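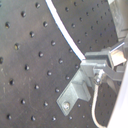 과제 중간 진도 보고
과제명: Wundivine 조립 셀 고정부 정비 및 재설정
수신: Firavance 기술지원부 Gudrun Kuhlmann
작성: Clurnia 셀 운영팀 Theda Hamann
보고 대상 기간: 5월

1. 개요
본 보고는 로봇 셀의 베이스 플레이트 위 고정 브래킷과 케이블 경로에 대한 정비 진행 상황을 정리한 것이다. 전월 보고에서 위치 반복성 저하와 신호 간헐 단선 두 건을 미결로 넘겼으며, 이번 기간의 작업은 모두 이 두 건에 한정하였다. 그리퍼 본체와 제어기 소프트웨어는 변경하지 않았다.

2. 진행 현황
계획 작업 항목은 총 12건이다. 기계 고정부 항목은 전부 종료하였고, 케이블 항목 중 2건이 남아 있다. 잔여 항목은 케이블 클램프 추가와 예비 케이블 종단 작업이며, 둘 다 부품 입고 후 착수한다.
셀 가동률은 정비 착수 전 80%, 기간 말 82%이다. 정비를 위한 계획 정지 시간은 산정에서 제외하였다. 차이가 작아 정비 효과로 단정하기 어려우며, 다음 기간 수치까지 보고 판단하겠다.

3. 고정 브래킷
위치 반복성 저하의 원인은 L형 브래킷 하단부 체결력 저하로 판정하였다. 점검 당시 체결 볼트의 풀림 토크가 작업 표준의 하한에 미달하였다. 조치 순서는 다음과 같다.
가. 셀 전원 차단 및 잠금, 로봇 암을 정비 자세로 고정
나. 브래킷 분리, 접촉면과 플레이트 면의 이물 제거
다. 사용 예정 나사 구멍에 수동 탭을 통과시켜 나사산 확인
라. 브래킷 재장착, 기준 블록에 밀착시킨 상태에서 가체결
마. 토크 렌치로 본체결, 체결 기록지 작성
바. 기준점 재교시 및 반복 위치 확인
다 항에서 나사산이 거친 구멍이 발견되어 해당 구멍은 사용 금지로 등록하고 도면에 표시하였다. 플레이트 표면의 긁힘은 체결 기준면에 영향이 없어 보수 대상에서 제외하였다. 재교시는 Leonie Baumgart가 수행하였고, 결과는 허용 범위 안에 들었다.

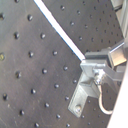
그림 1. 플레이트에 체결된 L형 브래킷, 상부 클램프 블록 및 케이블

4. 케이블 경로
신호 단선은 암이 특정 자세에 있을 때만 재현되었다. 도통 시험 결과 케이블 심선에는 이상이 없었고, 커넥터를 흔들 때 접촉 저항이 변동하였다. 커넥터를 분리하여 세척한 뒤 재체결하였으며, 이후 같은 자세에서 단선은 재현되지 않았다.
다만 커넥터 아래로 내려오는 가는 케이블은 자중과 암 동작의 영향을 그대로 받는다. 굽힘 여유는 유지하되 커넥터에 인장력이 전달되지 않도록 클램프 한 개를 추가하기로 하였다. 클램프는 Rieger에 발주하였고 아직 입고되지 않았다. 입고 전까지는 매 교대 시작 시 커넥터 체결 상태를 손으로 확인하고 점검표에 서명한다.

5. 점검 주기 변경
브래킷 볼트 점검을 분기 1회에서 월 1회로 변경하였다. 체결 상태 육안 확인용으로 볼트 머리와 브래킷에 걸쳐 합마크를 표시하는 방안을 Hildegard Lenz가 제안하였으며, 작업 표준 개정안에 반영 중이다. 개정 전까지 합마크는 적용하지 않는다.
점검 기록은 종이 기록지와 전산에 이중으로 남기고 있다. 토크 값의 소수점 자리가 서로 달라 대조에 시간이 걸리므로 다음 기간부터 전산 양식으로 통일한다.

6. 문제점 및 위험
클램프 납기가 지연될 경우 잔여 항목 종료가 다음 보고 기간 이후로 밀린다. 대체품은 고정 구멍 간격이 플레이트와 맞지 않아 중간판 제작이 필요하다. 현재로서는 대체품을 쓰지 않는 쪽으로 계획한다.
사용 금지 구멍이 늘어나면 브래킷 배치 여유가 줄어든다. 나사산 보강 인서트 시공 가능 여부를 플레이트 공급처에 문의하였고 회신을 기다리고 있다.

7. 예산
집행액은 승인 범위 안에 있으며 비목 간 전용은 없다. 외주 가공비는 아직 집행하지 않았다. 인서트 시공이 결정되면 해당 비목에서 지출하고, 견적서를 첨부하여 사전 승인을 요청하겠다.

8. 다음 기간 계획
클램프 장착과 예비 케이블 종단 작업을 마친 뒤 연속 운전 시험을 실시한다. 시험 입회는 Hayley Sowerby가 맡는다. 시험 중 단선이 재발하면 커넥터를 교체하고 시험을 처음부터 다시 한다. 체결 기록지 사본과 재교시 결과표는 별첨으로 제출한다.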